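社区口述史访谈整理操作指引:从录音到可供评审的影评素材

适用范围

本指引面向与原住民社区、少数族群社区或迁徙社区合作的纪录片工作者、撰稿人和志愿档案员,说明一批口述访谈从录音完成到形成可公开引用文本之间的处理步骤。内容来自 Vurwood 口述史小组的内部工作手册,经 Bouchra Slaoui 整理,Tamás Somogyi 校订技术部分。拍摄、剪辑和发行不在讨论范围之内。

文中所称“社区”,指访谈对象所属并由其自行界定的群体。所称“授权”,包括个人授权和集体授权两层,两者不能互相替代。

文中各处以 Suksawat 项目为例。该项目共有访谈 62 段,受访者 13 人,最终公开引用的只有其中一部分,其余按社区意见封存或限制查阅。

一、开始之前需要确认的事项

1. 授权文件是否齐全。每位受访者应有一份书面或录音形式的知情同意,写明录音用途、可公开范围、是否署名、撤回方式。录音形式的同意须单独存成一个文件,不得仅保留在访谈主录音的开头。

2. 集体授权的对口方是谁。部分内容(仪式名称、家族歌谣、地点传说、迁徙路线)在许多社区中不归个人支配,受访者本人同意并不等于可以发表。须在整理开始前确认由哪个机构或哪几位长者负责答复,并记录联系方式和通常的答复周期。

3. 语言。访谈若使用社区语言,应确定转写所用的拼写方案。同一语言存在多种拼写方案时,以社区学校或语言小组现行方案为准,不以学术出版物为准。若社区尚无统一方案,应在项目说明中写明所用方案及其选择人。

4. 保管地点。原始录音在哪里、由谁掌握、项目结束后归还何处,需在第一周写定。Suksawat 项目将主副本存放在社区一方,制作方只持有工作副本,工作副本在影片公映后按约定删除。

二、文件命名和登记

录音文件的命名采用“项目简称-受访者代号-段号”的格式,代号用两个字母,不用姓名缩写。姓名缩写在小型社区里等于公开姓名。

段号用三位数字,从 001 开始连续编号。中途作废的段落保留编号,登记表中注明“作废”,不得将后面的编号前移。

登记表至少包括以下栏目:
段号
受访者代号
访谈人
使用语言
时长
录音环境(室内、室外、行驶中的车辆等)
在场的其他人
授权等级
限制说明
转写状态
复核状态

“在场的其他人”一栏常被省略,应当填写。有长辈在场、有子女在场、有项目方工作人员在场,受访者的讲述方式会有差异,后来的读者需要知道这一点。若在场者插话且声音可以辨认,此人同样需要签署同意书。

登记表使用普通表格软件即可。Vurwood 小组使用 Kindow 做时间码标注,登记表单独维护,两者以段号对应。不建议把登记表嵌入标注软件内部,软件更换时迁移困难。

三、授权等级的划分

采用四级划分:

A 级:可公开,可署名。
B 级:可公开,不署名,需改动可识别信息。
C 级:仅供社区内部查阅,制作方可作背景了解,不得引用或转述。
D 级:封存,到期或经社区同意后方可开启。

等级以段为单位标注,同一段内如有不同等级的内容,须拆成子段,在段号后加小写字母。例如 017 段前半为 A 级,后半涉及一处墓地的位置,则拆为 017a 和 017b,后者标为 C 级。

拆分位置应落在停顿处,前后各留两秒。不要在句子中间截断,也不要为了保留一句生动的话而把限制内容的前半句留在 A 级子段里。

等级只能由受访者或集体授权方下调限制。整理人员可以临时上调限制,例如听到疑似不宜公开的内容时先标为 C 级,再发函询问。未收到答复视为不同意。

四、纸质材料的处理

访谈过程中通常会产生纸质材料:签字页、手绘地图、受访者出示的信件或照片的翻拍登记单、访谈人的现场笔记。处理顺序如下。

1. 按受访者代号分夹,一人一夹,夹面只写代号。

2. 签字页单独抽出,存入带锁的柜子,不与其余材料同处。

3. 手绘地图一律先按 C 级处理。地图上的采集地点、泉眼、旧村址即使在口述中已经提及,画在图上之后精度不同,需另行授权。

4. 受访者的原件当场翻拍、当场归还。确需借出时出具借据,一式两份,写明归还日期。

5. 工作期间正在使用的纸夹集中放在一处,每天收工时核对数量并锁入柜中,不得分散留在各人桌上。

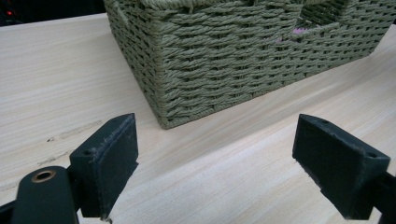
五、转写

转写分三遍进行。

第一遍为粗转写,目的是得到与录音对应的完整文字,不作润色。语气词、重复、改口照录。听不清处标“[不清]”并附时间码,不作猜测。沉默超过三秒的,标“[停顿]”;超过十秒的,注明秒数。

机器转写可用于通用语言部分,社区语言部分不使用。Somogyi 的测试显示,机器在遇到混用两种语言的句子时,会把社区语言的词替换成发音相近的通用语词,而且不作标记,校对时很难发现。这类错误的危害大于空缺。另需注意,在线转写服务会把录音上传到第三方服务器,C 级和 D 级内容一律不得上传。

第二遍为语言复核,由熟悉该语言的社区成员完成,按工时付酬。复核者应从头听完整段,不应只核对被标出的位置。复核者对拼写、断句、敬称有最终决定权。

第三遍为受访者复核。将整理稿连同录音一并送交受访者,请其确认。受访者不便阅读的,由其信任的人当面朗读,并记录朗读人和修改意见。受访者要求删改的内容,照改,无需说明理由。改动后的版本另存,原版本按限制等级降入封存,不得继续流通。

六、翻译

翻译稿与转写稿分开保存,两者逐段对应。

下列几类词保留原文,首次出现时加简注:亲属称谓、地名、仪式名称、官职或职分名称、植物和动物的地方名。亲属称谓不要硬译,“舅舅”“姑父”一类对应关系在不同社区中责任差别很大,译文读者会据此得出错误判断。

时间表达按原话翻译。受访者说“修水坝以前”,译文即写“修水坝以前”,换算得出的年代只放在注释里,并注明换算依据。

集体人称“我们”需查清范围:是家庭、村、氏族、整个民族,还是包括访谈人在内。有些语言的“我们”分包括式和排除式,中文没有对应区分,应在译注中写明。

译文不统一语体。一位受访者用词庄重,另一位说话随便,译文应保留这一差别。将全部受访者译成同一种缓慢、富有诗意的腔调,是这一类影片字幕中最常见的问题。

七、从素材到评论文本

撰写影评或项目评述时,需要引用访谈素材的,按以下步骤处理。

1. 核对等级。只使用 A 级和 B 级素材。影片成片中已出现的片段也要核对,成片授权不自动延伸到文字引用。

2. 核对上下文。引用前至少通读该段前后各一段。若引文是对某个问题的回答,应给出问题。

3. 标明位置。注明段号及时间码,供编辑核查。发表时段号可以隐去,但编辑部存档稿须保留。

4. 区分层次。受访者说的、导演剪辑后呈现的、评论者推断的,分别用不同句式写出,不混在同一句里。例如“受访者谈到搬迁后的第一个冬天”和“影片把这段话放在航拍镜头之后”应为两个句子。

5. 说明评论者的位置。评论者与该社区、该事件、该制作团队有何关系,在文内写明。曾参与现场、曾接受过制作方接待、曾为影片提供过素材,均属应说明的情况。

6. 送审。涉及具体受访者的段落在发表前送交其本人,询问事实是否有误。评论意见本身不送审。两者应分开打印,避免对方误以为可以或必须对评论作出表态。

评论中常见的几种处理失当:

以影片的拍摄难度代替对内容的判断。
以一位受访者代表整个社区。
把社区内部的分歧写成“争议”而不说明各方理由。
引用外部专家多于引用当事人。
对片中未出现的群体只字不提。Suksawat 项目首轮素材里没有季节性外出务工者,他们在 12 月才回到当地,补录 7 段后,评述中关于土地使用的部分全部重写。

八、音质与剪辑的最低要求

用于公开播放的片段,允许做降噪、音量平衡和去除设备噪声。不允许改变语速,不允许删除句中停顿,不允许将不同段落的话拼成一句。

需要缩短时,在删节处留出可以听辨的间隔,字幕以省略号表示。

背景中的歌唱、鼓声、祷告,即使只作为环境声出现,也须单独核对授权。Trolludix 放映活动的试映版曾因背景中有一段送葬歌而撤换了一整条音轨,此事可以在登记环节就查出来。

B 级素材需要变声的,先与受访者试听。在小型社区,变声后的说话习惯仍然容易辨认,由他人重新朗读往往更可靠。

九、存档和移交

项目结束时移交以下内容:
原始录音,不压缩格式
各版本转写稿及译稿
登记表最终版
授权文件的复本
一份说明文件,写明拼写方案、等级定义、已知错误、未完成事项

移交使用两个独立的存储介质,分两次送达,接收方当面校验文件数。Suksawat 项目移交时登记表列有 122 个文件,校验时按表逐个打开,不用抽查。

访问权限由社区一方管理。制作方若日后需要重新使用素材,按新项目重新申请,原授权不延续。

十、撤回的处理

受访者有权在任何时候撤回授权。收到撤回请求后:

当天将相关段落改标为 D 级,停止一切使用。
三个工作日内书面确认,列出已经公开的位置。
尚未发表的,删除。
已在线发表的,撤下或改写,并在页面保留“应受访者要求修改”一句,不写姓名和原因。
已印刷的,告知受访者无法收回的数量和范围,在再版时处理。

受访者去世后的撤回请求由家属提出,涉及多位家属意见不一的,先封存,交由集体授权方协调,制作方不参与裁断。部分社区在服丧期内不播放逝者的声音和影像,期限各不相同,应在授权阶段就问清楚并写入登记表的“限制说明”栏。

附:每周检查项目

小组每周三核对一次,由当周值班人签字。

新增录音是否全部登记
是否有未标等级的段落
发出的询问函是否逾期未复
借出的原件是否到期
工作副本是否仅存于指定设备
复核人员的工时是否已结算

核对结果写入当周记录。逾期事项顺延时须写明新的日期和负责人。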